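Marnance Opens Paper-Sorting Course for People Who Work at Home

Sep 29, 2018

Marnance, a small company for home and office organizing, announces today the opening of its new course, "Three Places for Paper." The course is made for people who do their work at a desk at home and who lose time every day by searching for a letter, a bill or a form.

The method was developed by Haiyan Fu, head of training at Marnance, together with Jingyi Bai. It asks the participant to clear the desk completely and divide it into three areas. Every paper that comes to the desk must lie in one of these areas: pending, in progress or completed. In Chinese, the language in which the course was first taught, the three areas are called 待处理, 处理中 and 已完成.

"Many customers come to us and ask which box or which cabinet they should buy," said Haiyan Fu. "We tell them to wait with the buying. First they should write three cards by hand, with a pen, on thick white board. When the cards lie on the desk, it becomes clear how much space each kind of paper really needs."
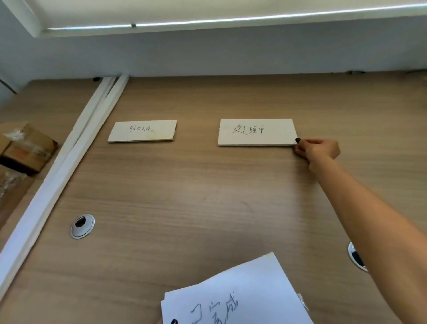

The cards are not fixed in the first week. Participants are invited to move them as often as they like, until the places feel natural for the hand. The area for pending papers usually becomes too large at the beginning, and the area for completed papers too small. Marnance recommends to keep the work in progress in the middle, and to limit it to what can be finished on the same day.

The course has 8 lessons and takes four weeks. In the first lesson only the surface of the desk is treated. Later lessons speak about lighting under a shelf, about cables, and about the question of how long a completed paper should be kept before it goes to the archive or to the shredder. For the last lesson each participant brings one difficult pile from home, and the group sorts it together.

A trial of the course started in March. Since then, 1,157 people have taken part, most of them translators, bookkeepers and owners of small online shops. Marnance has also sent out 2,112 sets of blank cards to customers who wanted to try the method by themselves.

"I was working with one big pile for years," said Zhuoran Tang, who joined the trial group. "Now I still have a pile, but I know what it is waiting for. My husband also puts his letters on the correct side, which I did not expect from him."

Groups are kept small so that the trainer can look at every desk. Lessons are given in English and in Chinese. Participants need a desk or a table with free space, a pen and their own papers. The blank cards are included in the course fee, and more of them can be ordered at any time.

Registration for the autumn groups is open now. Companies who want to arrange the course for their employees can ask for a separate schedule. Questions from customers and from the press are answered by Jamshid Bahrami, customer relations, at the Marnance office.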